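Right, kettle's on, feet are up, and I promised Ishbel I'd write down how we do open sandwiches for a table full of people, so this is going to be a bit of a long one. Mute me for the evening if toast isn't your thing, I shan't be offended.

Some background for the newer folk. Every June a few of us get together and have what Spyros insists on calling The Toast Supper. It started because the oven had died and there was a loaf to use up, and it has carried on ever since because everybody liked it better than the roast.

The whole idea is that you lay out all the crockery first, on one big surface, before a single slice goes anywhere near the toaster. I used to do it the other way round and I'd end up with hot toast in one hand, opening cupboards with my elbow. Never again!

I put down brown paper or a brown mat, whatever I've got that's big enough. It catches the crumbs, and you can pick up the whole lot at the end and shake it out of the back door (check which way the wind's blowing, ask me how I know).

Then saucepan, bowls, plates, toaster, in more or less whatever order they come out of the cupboard. I do like a pan with a glass lid for this sort of evening, so you can see how your soup's getting on without letting all the steam out every time someone wanders past and asks.

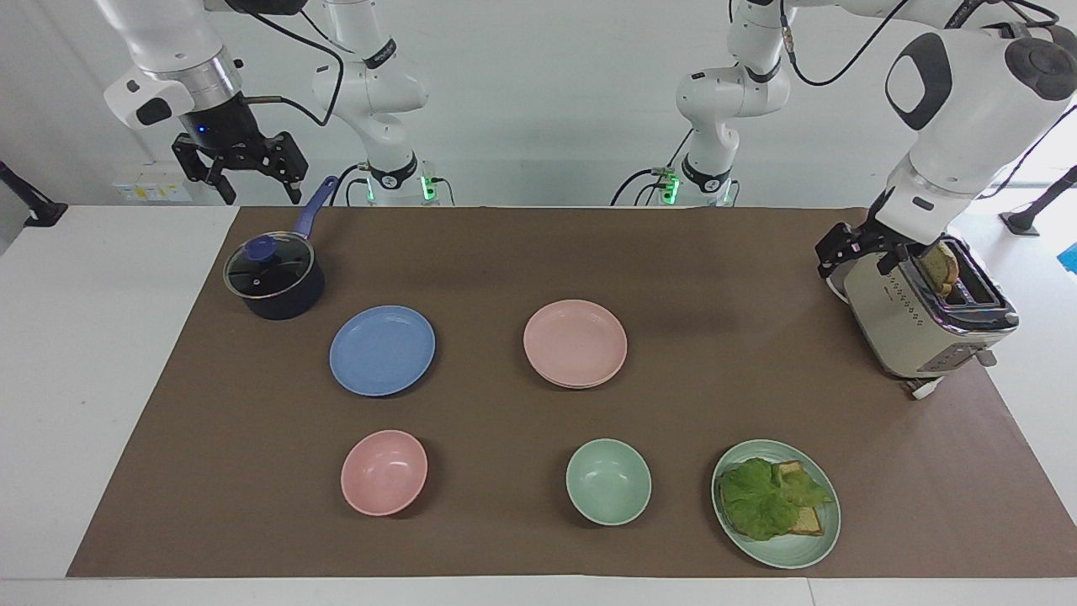

Toast up! Navy pan on the left, pink plates still in their stack.

Letay asked me last time what bread I use and I'm afraid the answer is very dull. A plain white tin loaf, a day old, cut a bit thicker than you would for a normal sandwich. Fresh bread is lovely, but it goes floppy under anything with a dressing on it.

I toast it one notch darker than I'd want for butter and jam. You want the crust properly golden, with enough crunch left in it to stand up to the topping. If your toaster runs hot down one side, as mine always has, turn the slices round halfway and pop them back for a minute.

And do leave it standing in the slots for a moment once it's done! If you lay it flat on a plate straight away it steams itself from underneath and the bottom goes soft. My gran had a proper toast rack for this and I have spent years regretting that I let my cousin have it.

Now, lettuce. Ruffly kind, please, the frilly green sort that looks like a petticoat. Wash it early, dry it far more thoroughly than you think you need to (I roll mine up in a clean tea towel and leave it in the fridge), and tear it, don't chop it. Chopped lettuce falls off. A good big frilly leaf stays where you put it and holds on to whatever comes next.

I build one sandwich all the way up to the lettuce stage on its own plate first, as the pattern for the others, and everyone can then copy it or ignore it. Riaan ignores it every single year. He puts the cheese underneath and the lettuce on top and says it's the correct way, and we have the same argument, and I wouldn't be without it. 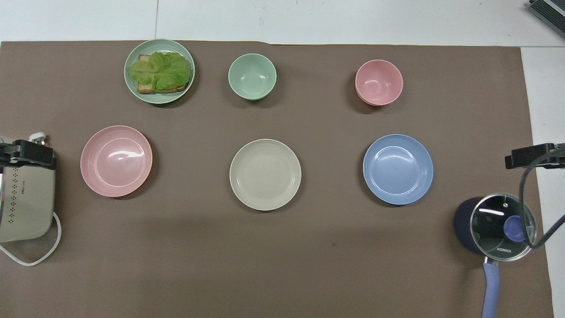 I gave up on matching sets years ago, and I can't say I miss them. With colours, everyone remembers which plate is theirs, so you don't get that sad little moment of four people looking at half-eaten toast and wondering whose is whose. Emmett always asks for the blue. I've stopped pretending there's any kind of draw for it.

The bowls are for the bits that go alongside. Pickled cucumber in one, and in the other whatever needs eating up, so radishes usually, or the last of the tomatoes with a bit of salt. Small bowls, topped up often, look ever so much nicer than one enormous one going warm in the middle of the table.

Somebody is bound to ask about butter, so: yes, right to the edges, and while the toast is still warm. Then a scrape of mustard if you're having ham. No mustard with egg, though Spyros will tell you otherwise, at length.

Ishbel, my love, I think that's the lot. Let me know how many you've got coming and I'll tell you how much bread to get in. And if you're short of a big bowl, mine's in the cupboard under the stairs, so just shout and I'll drop it round after tea.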